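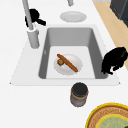 Rendered kitchen sink with a plate and food in the basin.

Stunance Support Center
Ticket 2411
Subject: Completed food hygiene courses shown as "In Progress" in staff records
Product: Plornik Learning Portal
Connected systems: Jukora course player, Ekinci staff records
Priority: 2
Status: Resolved, pending customer confirmation
Opened by: Yesenia Ayala, Training Records
Last updated: 2023-09-30

Original request

We are reporting a problem with the annual food hygiene course as delivered through the Plornik portal. Staff members open the course from their assigned training page, work through all of the lessons, pass the final test, and receive the completion screen. The certificate can be printed from that screen. The staff record, however, continues to show the course as "In Progress," and the renewal date does not change.

The problem was first brought to our attention in August by a shift supervisor at one of our school kitchens. At that time it was treated as a user error, and the employee was asked to take the final test again. The second attempt was also passed and also failed to appear in the record. Similar reports have since come in from other kitchens.

Our policy does not permit an employee to work at a food preparation station without a current record in Ekinci. A printed certificate is accepted for a short grace period only. Supervisors are now keeping paper copies in binders and checking them by hand at the start of each shift. We ask that this be corrected before the grace period ends for the first group of employees.

We have already tried the following: signing out and back in, clearing the browser history, using a different browser, and assigning the course a second time. None of these changed the status. Assigning the course a second time created a duplicate line in the staff record, and we would like advice on removing the duplicates safely.

Support response: initial review

Thank you for the detailed report. We have confirmed that the course is published correctly in Plornik and that the passing score is set as your office intended. The final test is marked as required and the closing survey is marked as optional, so an unanswered survey should not hold back completion.

To continue, we need the following from your office:

The staff numbers of a few employees whose records are affected, including at least one who finished the course in a single sitting and one who returned to it later.

A statement of whether the affected employees used shared kitchen computers or their own devices.

The course activity report for the affected period, exported from the portal by an administrator. Please do not edit the report or open and save it in a spreadsheet program before sending it. Some spreadsheet programs change the way times are written, and the original times are needed for comparison.

Please do not assign the course again to any employee while this ticket is open. Please also do not delete the duplicate lines. They contain attempt details that we may need in order to restore the correct renewal date.

Customer reply

The requested report has been uploaded to the secure folder. The affected employees named in the attached list used shared computers, with one exception who used a personal tablet at home.

We have noticed a pattern that may be of use. Employees who complete the course quickly do not seem to be affected. Those who leave the course open during a break, or who are called away to the serving line and come back to it, are affected more often. We have not tested this formally.

We also wish to note that the nightly transfer report from Ekinci shows no errors. If the records had been rejected, we would have expected to see them listed.

Support response: review of activity report

Your observation is consistent with what we found. The activity report shows that in the affected cases the employee's portal session had expired before the final test was submitted. The Plornik portal closes an inactive session after 30 minutes. The Jukora course player runs in its own window and keeps its own connection. When an employee moves through lessons in the player, the portal does not register this as activity, and the portal session can expire while the employee is still working.

When the final test is then submitted, the player records the passing score on its side and shows the completion screen. The player next sends a completion notice to the portal. The portal refuses the notice because the session it refers to is no longer valid. Until now, the player did not repeat the notice and did not display a warning to the employee.

The nightly transfer to Ekinci sends only those completions that the portal has accepted. As the portal never accepted these completions, they were never sent, and the Ekinci report had nothing to list as an error. The transfer itself was working as designed.

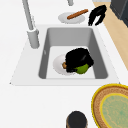
We reviewed the lesson on cleaning and dishwashing separately, as several employees had stopped there before returning to the course. It is the longest lesson, and employees tend to take a break partway through it. We found no fault in the lesson content. The bookmark is saved correctly, and an employee who returns is taken to the proper page. The expired session is not visible to the employee at that point, and the lesson plays normally to the end.

The following temporary setting has been applied to your portal: the player now sends a keep-alive signal to the portal whenever a page is turned or a question is answered. An employee who is reading or answering at a normal pace will remain signed in. An employee who walks away from the computer will still be signed out after the inactivity period. We did not lengthen that period. Many of your employees use shared computers, and a longer period would increase the chance of one employee continuing under another employee's name.

Customer reply

The temporary setting appears to have helped. Employees who completed the course after the change are showing correctly in Ekinci the following morning.

Two questions remain. First, how will the earlier completions be restored? We do not consider it reasonable to ask staff to repeat a course they have passed. Second, one supervisor reports that an employee completed the course after the change and is still shown as "In Progress." The details are in the secure folder.

Support response: restoring earlier completions

On the first question, the passing scores are stored in the Jukora player and can be sent again. We prepared a list of all attempts that had a passing score in the player and no matching completion in the portal. Your office reviewed the list and returned it with corrections for employees who had changed their names or moved to a different kitchen.

The first attempt to send the list stopped before reaching the end. The import tool accepts no more than 200 lines in one file and ignores any lines past that limit without a message. The list was divided into smaller files and sent again. All files were accepted. The missing message has been reported to the product team as a separate defect, and it does not need to be tracked under this ticket.

Each restored completion carries the date on which the employee passed the final test. The date of the import is kept in the notes field only. Renewal dates in Ekinci are calculated from the passing date. Where an employee passed the test more than once, the earliest passing date in the current training year has been used, in line with the instruction from your office.

On the second question, the employee in question had the course open in a browser tab from before the change. The older version of the player was still loaded in that tab. The completion has been restored along with the others. Any employee who has kept the course open should close the window fully and start again from the assigned training page. Progress will not be lost.

Removing duplicate lines

Duplicate lines may now be removed. Please follow these steps in the order given:

Open the employee's record and select Training History.

Confirm that one line for the food hygiene course shows "Complete" with the correct passing date. If no line shows "Complete," stop and reply to this ticket.

Select the line that shows "In Progress" and choose Withdraw Assignment. Do not choose Delete Attempt.

Enter this ticket number in the reason field and save.

Check the record again after the next nightly transfer. The withdrawn line should no longer appear in Ekinci.

Withdraw Assignment keeps the attempt in the audit history. Delete Attempt removes it permanently and may also remove the score attached to it. Access to Delete Attempt can be limited to portal administrators on request.

Customer reply

The duplicate lines have been withdrawn for the kitchens under this office. The remaining kitchens will be completed by their own records staff, who have been given the steps above. Please limit Delete Attempt to portal administrators as offered.

We request that the ticket remain open until the next monthly training report has been checked against the paper binders.

Support response: current status

Delete Attempt has been limited as requested. The keep-alive setting is now permanent for your portal and will be kept through future updates. The player has also been changed so that a refused completion notice is sent again at the next sign-in, and the employee sees a short message asking them to sign in if the first notice is not accepted.

The ticket will stay in its present status until your office confirms the monthly report. If a mismatch is found, please reply with the staff number, the passing date on the printed certificate, and the status shown in Ekinci. Printed certificates should be kept until the comparison is finished.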